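Accueil > La lettre > Métiers et ateliers

Temps de lecture : 4 min

Imprimer | Envoyer par e-mail

Jana Gerlach et ses paniers de Corar

Ceux d'entre vous qui sont passés par l'ancienne école de Corar en octobre ont sans doute senti l'odeur avant de voir quoi que ce soit : l'osier qui trempe, un peu vert, un peu marécageux, une odeur de bord de rivière qui vous suit jusque dans la voiture (et dans le manteau, et dans l'entrée de la maison, je parle d'expérience). C'est là que Jana Gerlach a installé son atelier de vannerie, dans la salle du fond, celle qui donne sur le préau, et cela faisait des mois que je me promettais de lui rendre visite pour la lettre.

Jana cultive elle-même presque tout ce qu'elle tresse. Son oseraie, en contrebas du chemin de Nusum, compte environ 3000 pieds, plantés serrés pour que les brins montent droit sans faire de branches. Elle coupe en hiver, quand la sève est redescendue, au sécateur et parfois à la serpe, puis elle trie par longueur dans un vieux tonneau, les grands d'abord, les petits à la fin. Une partie garde son écorce, l'autre est mise debout dans l'eau jusqu'au printemps et pelée au moment où les feuilles pointent. L'osier blanc, me dit-elle, c'est beaucoup de travail pour une couleur que les gens croient naturelle !

J'étais venue pour une petite heure et j'y ai passé l'après-midi. Elle commençait un panier à bois, le modèle rond à fond bombé, et j'ai pu voir monter la croisée, puis les premiers tours, puis les montants que l'on pique un à un et que l'on redresse d'un coup de pouce. On parle peu pendant le fond, on parle davantage pendant la clôture, et au moment de la bordure on se tait de nouveau. Il y avait du café, il y avait aussi un gâteau aux noix dont j'ai demandé la recette sans l'obtenir.
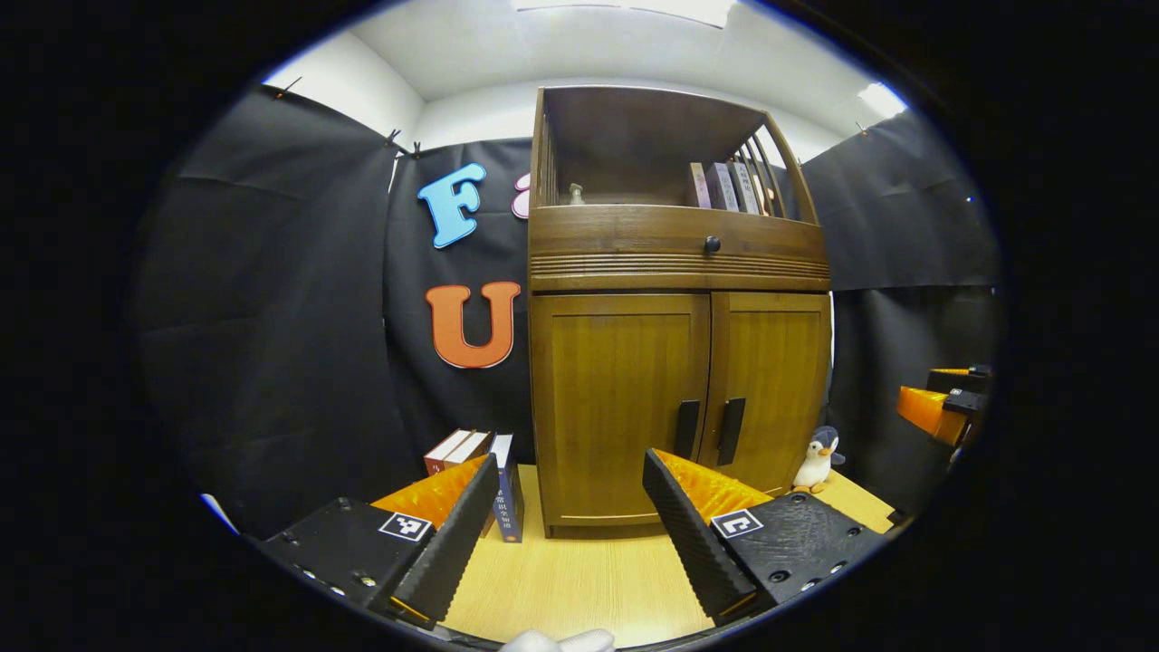

MÉTIERS ET ATELIERS

Jana a appris auprès de Javiera Alarcón, qui tient l'atelier Urrutia et qui lui a fait refaire le même fond pendant tout un hiver avant de la laisser toucher à une anse. Elle en garde une manière de travailler assise très bas, la planche inclinée sur les genoux, le panier fixé par un poinçon planté au milieu. Les outils tiennent dans une trousse : une serpette, un fendoir en buis, une batte en fer pour tasser les brins, et ce poinçon dont le manche a pris la forme de sa main.

On me demande souvent comment entretenir un panier, alors j'ai posé la question. Un panier en osier brut aime un peu d'humidité : une douche rapide une ou deux fois par an, puis un séchage à l'ombre, loin du poêle. Pas de vernis. Si un brin casse, on peut le remplacer, et Jana prend volontiers les réparations, même sur des paniers qu'elle n'a pas faits.

Les stages Ninik, destinés aux débutants, reprennent cet hiver. Les groupes sont de 6 personnes, l'osier est fourni, et l'on repart avec une corbeille ronde, plus ou moins ronde selon les tempéraments (la mienne penche, j'y range les pelotes et je l'aime beaucoup). Il faut prévoir un tablier, des vêtements qui ne craignent pas l'eau et quelque chose à partager à midi. Les inscriptions se font directement à l'atelier, où Jana se trouve d'ordinaire jusqu'à 4 heures de l'après-midi. Si la porte est fermée, tapez au carreau du préau, elle est probablement en train de retourner ses bottes au trempage.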